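Home Projects Datasets Docs Community About
Search this site... Go
Popular searches: calibration, grasp labels, changelog

# Lirstead Cups and Bowls: README

Welcome, and thank you for stopping by! Lirstead is a set of 2,932 recorded episodes of a robot arm stacking and moving plastic cups and bowls on a cloth-covered table, put together by our small group at Drostdale. Most of it is in good shape and we are fond of it. This page is mainly for the part that isn't, so please read it through before you train anything (I know, I skip these pages too).

## What went wrong

In July, 21 episodes were recorded with a gripper that didn't open as far as it said it did. The controller log reports a full opening at every release, while the fingers themselves stopped 13 mm short. Violeta Toledo spotted it when she was checking releases against the video and found cups being carried back up after the log had already called them placed. She very kindly didn't say "I told you so", although she had asked for that check back in the spring.

The cause was a worn coupling between the motor and the left finger. The encoder sits on the motor side, so it went on counting happily while the coupling slipped. Kittipong Chantharasri took the gripper apart one afternoon, found the wear, and fitted a new part from Prukeo, and we have had no slipping since then.

## The safety side of it

I would rather this were only a data problem, but it wasn't. In 2 of the episodes the arm lifted a cup it should have let go of, swung back toward its home position and dropped the cup over the edge of the table. Jozef Maes was standing there with his hand on the stop button, and he pressed it both times. Nothing worse happened than a cup rolling under a cabinet, but a plastic cup is a very forgiving thing to drop and we'd all been getting a bit relaxed.

We changed these things afterward:

- The arm now pauses after every release, and the operator confirms that the piece is down before it moves away.
- A force reading above the empty-gripper level during the return move stops the arm.
- Finger opening is measured with a gauge block at the start of each session and written in the session notes.
- Stacks with a cup inside a bowl on top of another cup, all standing in a larger bowl, are run at the slow speed only. The orange, red, navy and yellow tower is the kind we mean, and it leaves very little room for a finger that hangs back.
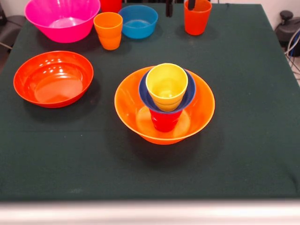 ## Using the affected episodes

The faulty episodes are still in the download, in the folder named `farah_hold`. Farah is our name for the review tool, and "hold" means a person has looked and is not satisfied. They are left out of the default split. Please keep them out of any grasp or release training, as the release labels come straight from the log and are wrong. They may be useful if you work on fault detection, and Tineke Vanhove has added hand-made release times in `release_fixed.csv` for that purpose.

If you downloaded the set before the end of July, your copy has no hold folder and everything is mixed together. Download it again, please, or use the list in `exclude.txt`.

## Questions

Open an issue on the project page and put the episode number in the title. I read them all, usually with my morning coffee, and I'm glad to hear about anything that looks odd, even if you aren't sure.

Lotte Van Loon

We use cookies to remember your settings. Accept Decline Read more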